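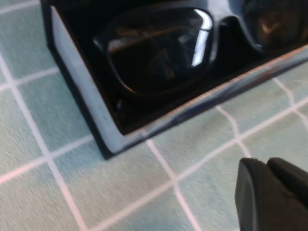 Closing on shiny black things: hand guiding or remote?

Skilholm forum > Teaching and demonstrations

brostier_k
Hello all. I am recording demonstrations for a task where the arm must take sunglasses out of their case. The sunglasses are black, the case is black inside, and my gripper is black too. In the wrist view I lose the border between the folded temple arm and the case. I have 560 demonstrations by remote control and I am not happy with them. My hand slows down before every grasp and the policy has learned to slow down also. Should I change to guiding the arm by hand?

tealgrid
Yes, I would change. When you hold the arm yourself you feel the contact, and you don't hesitate so much. I did this for a similar task in November and my recordings became much shorter.

ela_fan_2
I don't agree with tealgrid. If you guide by hand, your own hand and sleeve enter the side view, and at run time they are not there. I had to throw away 1200 episodes for this reason. It was a sad afternoon. Please stay with remote control and practice more before you record.

tealgrid
Did you try to hold the arm from behind the elbow? My hand is out of the side view almost always.

ela_fan_2
I tried. With my arm it is too heavy from there, and when the gripper must go down inside something I cannot steer the tip well. Maybe yours is lighter.

brostier_k
Thank you both. The going down is also my problem. I have a second container on the same grid cloth, an open box with blue stripes on the front. It is dark inside like a hole. From the side view I see the gripper at the opening but I can't judge how deep the fingers are. The arm is also quite blurred when I move fast.

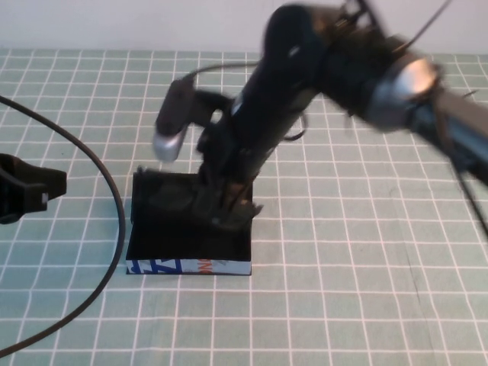
Reply from ajayi_bench

For the blur, make the exposure shorter and add light. I would do this before you decide between the two methods, or you will compare two bad data sets. About the depth: put a piece of light paper on the bottom of the box for the first recordings and take it away later.

tealgrid
The paper I don't like. The policy can learn the paper.

ajayi_bench
It can, if you keep it in all of them. I mixed with and without, 1268 episodes in total, and I did not see this problem. But my box was more shallow, so I can't promise.

brostier_k
I will begin with the light and the exposure, then record a small set with each method. Does someone know if the Ela recorder can mark in the file which method was used? I could only find one free text field.

ela_fan_2
Only the free text field. I write "hand" or "remote" as the first word and filter on it afterwards.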